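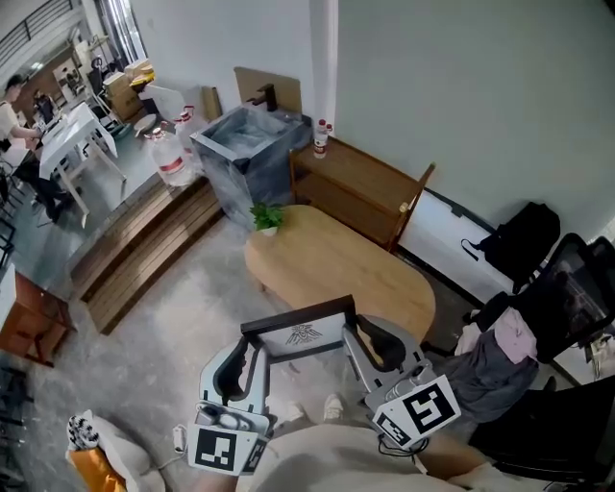
Diary > Backstage > February

Search the diary Enter keyword Go

Second week of rehearsals and I have been promoted, if that is the word, from the aunt to the aunt and the ferryman. Reto Wieser got a paying job in a cop show and left us with his good wishes and his boots, which are two sizes too big for me. Bethel says the ferryman can sit down a lot.

Bethel Abdella is directing. She also wrote the thing, so there is no one to appeal to. The play is called Vurkia, after a village that gets drowned for a dam before the curtain goes up, and for 4 scenes the people from it argue about who left the gate open. I like it very much. I liked it more when the goat had fewer lines.

We did the ferry scene until ten tonight. Wubit Gebretsadik, who plays my niece and is half my age and already off book, has a way of waiting politely while I hunt for a word. Tonight I went looking for "landing" and came back with "laundry." She answered as if that was where we'd been headed all along. I owe her a drink, or possibly a career.

Adanech came with the music on her phone. It's one long note, then a lower one. Bethel cried a little and asked for it shorter.

Then money. The Mersha, where we open, wants 2,000 up front, and the man there was very nice about it in the way of people who won't be moving. Ifeoma Nwachukwu has applied to everyone she can think of and is now writing to people she can't stand. I offered to do the program notes for free. There was a pause in which I understood I had always been doing them for free.

Home on the late bus, running lines under my breath. A woman across the aisle changed seats during the curse. I chose to take it as a review.

Still can't get the long speech in scene three. I have it as far as "the water was polite at first" and after that it's all fog and Reto's boots. Will try it in the bath tomorrow. Must also call Mom back, and find out from Bethel whether the ferryman has a beard.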